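News from the Priklow workshop: teaching by hand, month two

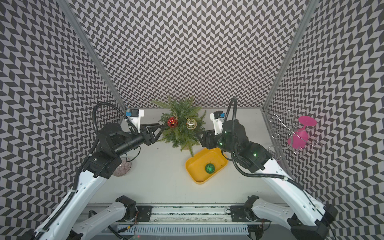
Quick one this time, the newsletter goes out Thursday and I am writing this with a sandwich in the other hand.

So. Tree task. We picked it back in June when it was far too warm to be thinking about baubles, and it has turned out harder than the cup task and the folding task put together. Hanging things on a branch, taking them off again, putting them in the tray. A child can do it. Doing it through a pair of leader arms is another matter. You hold the two handles, the two arms on the table copy you, and all the feeling you normally get in your fingertips is gone. You end up going by eye. Branches bend, the loop catches, you pull, the whole tree comes with it. Sigh.

Where we are up to: 31 good runs on the tree, out of a target of 50 before we train anything. "Good" means start to finish with no drops and no long dithering in the middle. The dithering matters more than you would think. If the person driving stops to have a think, the arm learns to stop and have a think too, except it has nothing to think about and just hangs there. We had a lovely example of this on the cup task, arm parked over the cup for ages like it had forgotten why it came into the room.

Things we've picked up so far, in no order:

Go slower than feels natural, but keep moving. Slow and steady runs train much better than quick ones with pauses.

Take hold of a bauble the same way each time. Cap end if you can. We had one driver who liked to grab from the side and one who went in from the top, and mixing the two gave us a policy that tried to do a bit of both and missed.

Move the tray between runs. Only a little, but do move it. First batch we left everything in the same spot, very tidy, and the arm learned the spot instead of the tray. All of those went in the bin. Painful.

Same for the baubles, swap the colours over, swap the branches.

Say out loud what you are about to do. Sounds daft, helps a lot, specially when someone is sat next to you keeping the run log.

If you knock something over, finish the move anyway and mark the run. We keep the bad ones in a seperate folder. Some of the recoveries are worth having later on.

Several of you asked at the last open evening why we don't just write the movements down as code. Short answer, we did try, for the cup. Fine so long as the cup was where we said it was. A tree with floppy branches is never quite where you said it was. Showing it over and over is dull but it copes better with the floppiness, or that's the hope. Ask me again next month.

Atport have lent us a bigger disk, many thanks, the old one filled up halfway through a session and we lost the last two runs of the afternoon. We've room for 500 runs now by my sums, and my sums are not always great so please still clear out your test recordings. If it has "test" or "asdf" in the name it is going.

Kastex came by to look at the leader arms. The left handle has been sticky on closing for weeks and people had started squeezing harder to make up for it, which shows in the data as a sort of snatch right at the end of each grab. They've cleaned it and swapped a spring. Feels much better. Please don't squeeze it like you used to! Anyone who has got into the habit, do a couple of practice runs with the recording off before you start for real.

Driving slots. We still need people, mainly for the evening ones. No experience wanted, the Mokoena group came in last month having never touched it and were doing clean pick-ups inside one session. Sessions are 2 hours with a proper break in the middle, your shoulders will want it. Glasses wearers bring your glasses, you'll be staring at small loops. Tea is provided, biscuits if I remember.

Sign up on the sheet by the door or reply to this email. Put down which hand you write with as well, we're trying to get a mix, and the left-handers are doing rather well out of it so far.

Next task after this one still not settled. Suggestions so far are laying a table, sorting screws, and wrapping a present. I vote no to wrapping a present, the sticky tape alone would finish me off. Votes by Thursday please, before the lunch things get cleared if you can manage it.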